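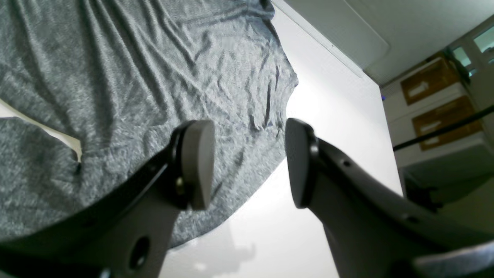 # Folding and sending in knitwear: common questions

Charbonneau takes in secondhand knit tops, folds them, and sends them out to shops. These are the questions we get most from people who fold for us and from people who mail clothes in. If yours is missing, write to Hideaki Hamada at the Skiltport address on your packing slip.

**Which fold do you use for knit tops?**

The long fold. The shirt is brought into a narrow band first and then turned up from one end. We stopped using the square store fold in December because the stacks leaned.

**What kind of table do I need?**

Any flat, smooth surface wider than the shirt is with its sleeves in. White or another pale color is best for dark and gray knits. Lint and small holes are easier to spot against it. Wipe it down before you start and again when you switch from dark clothes to light ones.

**Do I have to get every wrinkle out first?**

No. Heathered jersey comes out of the bag wrinkled and most of it relaxes with handling. Smooth the body with flat hands from the middle toward the side seams. Leave small creases alone. A doubled edge is different. If the side of the shirt has rolled under, open it up before folding or the whole band will be thick on one side.

**Should I pull the shirt by the hem to straighten it?**

Pull lightly, and only along the length. Thin knits stretch across the width and don't always come back. If the shirt is badly bunched, pick it up and lay it down again.

**What do I do with long sleeves?**

Lay the body out first and ignore the sleeves until it is flat. Then take each one by the cuff and untwist it. A sleeve with half a turn in it will still lie fairly flat, so check that the seam runs straight from the underarm to the cuff.
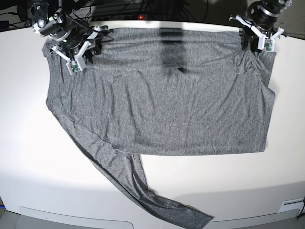 Once both sleeves are straight, fold them in across the back, one over the other. The cuffs should stop short of the opposite side. On larger sizes, turn the cuff back on itself.

**How wide should the band be?**

Narrow enough to fit the Gakon tray with the lid closed. Fold one side in, then the other, and fold again lengthwise if it's still too wide. Thick sweaters usually need only the first two folds.

**One end always comes out lumpier than the other. Is that a problem?**

It's common. The sleeves and collar put more cloth at the shoulder end. Hold both ends and draw the band out gently to its full length, then press down the loose folds by hand.

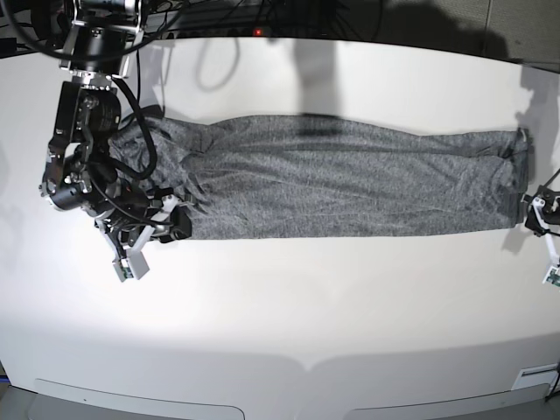 Start the final turns from the flatter end so the thicker part finishes on the outside. If the lump is still there, a sleeve has probably slid up inside. Open the band and redo it.

**Can I use a folding board?**

Yes, for short sleeves. Boards don't help much with long ones.

**How many go in a box?**

A standard Sulitero box holds 20 long-sleeve knits or fewer if they're heavy. Don't press them down to fit more. The tall box is for coats only.

**Do you sort by color?**

By size first, then color. Mixed grays all go under gray, from pale silver to charcoal. Please don't make separate piles for them.

**Do you take shirts with pilling?**

Light pilling is fine. Holes, stains, and stretched necklines go in the recycling bag. Last season we took in 2,264 knit tops and passed 409 of them on for recycling, mostly for neckline damage.

**Should clothes be washed before I send them?**

Yes, washed and fully dry. Skip the fabric softener and scented sheets.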